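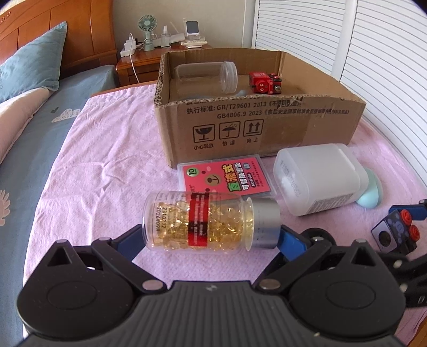 Benedek Somogyi
Research Associate, Household Storage Study, Mestance

3.2 Sorting on the bed

Most of the households we visited packed small items in the bedroom, using the bed as a table. Supplements, toys and flat packs ended up side by side next to a cardboard box (Figure 3). Jars were often laid on their sides. 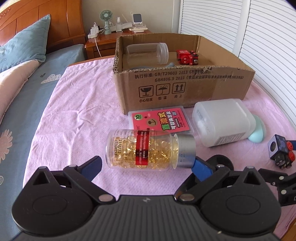

Why do people sort on a bed? It is usually the largest clear surface in the home, and round things roll less on cloth.

Fifteen households used one box for everything. The other 9 kept supplements apart. 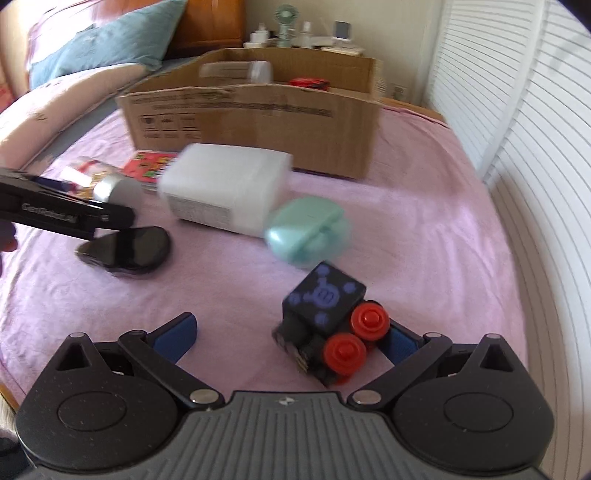

Mixed boxes took longer to unpack, mainly when small toys had slipped under larger containers.

Figure 3. Mixed small items sorted on a bed.

Contact | © Mestance | Back to top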